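Courses > Performance and Media > Student Projects > Reports

October
By Erhan Çetinkaya

Temometti: A Score for Absent Performers

1. Background

Temometti is a performance work for one reader and an audience seated in the same row. It was developed over one semester in the Buchanan studio and shown once, on a Wednesday evening. The work consists of a printed score of 2751 words, divided into 6 parts, and a set of rules for reading it aloud. No movement is set. The reader describes actions that a group of performers would carry out if they were present.

The starting question was how much of a dance can be moved into text before the audience stops treating it as a dance. Earlier exercises in the course used short written instructions, performed directly. Temometti removes the performance step and keeps the instruction.

2. Method

The score was written in two passes. In the first pass I recorded spoken descriptions of my own improvisations and transcribed them without editing. In the second pass I replaced all first-person pronouns with place names. Two of these, Vistirwood and Grekberg, are used throughout as if they were performers. Vistirwood receives most of the slow material. Grekberg receives the interruptions.

Part 4 takes place at a house with a lawn. The text gives the position of each performer relative to the walls and windows but does not describe the building itself.

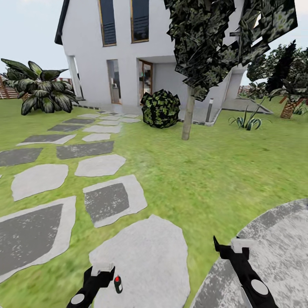
Figure 1. House and lawn, computer rendering.

Reading speed was fixed by a click track at 60 beats per minute, heard only by the reader through one earpiece. Each line of the score begins on a beat. Pauses are written as empty lines and are counted the same way.

3. Showing

The reader sat at the end of the row, facing the same direction as the audience. House lights stayed on. Part 2 ran longer than in rehearsal after I lost the count during a pause and restarted the line. The remaining parts were read as written.

In the discussion afterward, several people said they had begun to assign bodies to the two place names by the end of Part 1. One person had heard Grekberg as a sound cue. Part 5, which repeats Part 1 with the names exchanged, was the section most often described as choreography.

4. Remaining problems

The click track keeps the timing stable but flattens the voice, and the long sentences in Part 3 do not fit it well. A second version will be marked by breath, with the beat kept only for pauses. The seating also needs to be tested with a second row. The revised score will be filed with the course materials together with the unedited transcripts.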